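Are Zarkitz and Brzozowska still together?

Itzel Solís
I've followed these two since the dance show and I'm so confused. She skipped his premiere in March, then he unfollowed her, then he followed her back 2 days later?? My sister swears they split. 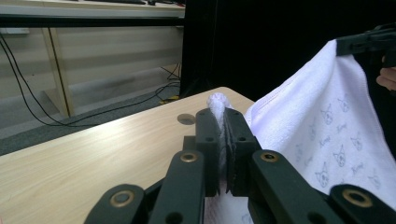 I don't want gossip from random accounts, just whatever has been confirmed. Did either of them put out a statement?

Ekrem Bayram
No statement from either side, and I check way too often (I have 498 posts in the fan thread, don't judge me). The breakup story came from one unnamed "insider" and about 200 sites copied it word for word.

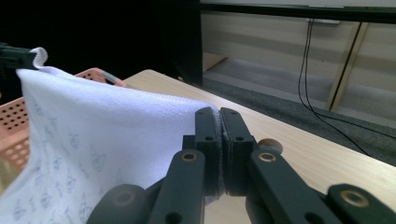
White towel with a faint pale print, at the table edge

She was filming the week of the premiere, and her costar posted from the set that same night. So I wouldn't read much into her not being there! The unfollow thing did happen, I saw it myself, but he drops people and adds them back all the time.
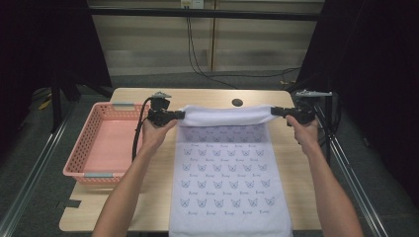

If you want the real thing, sign up for her newsletter. She announced the engagement there before any magazine had it.

Bratus
they broke up, my cousin saw him out alone like 7 times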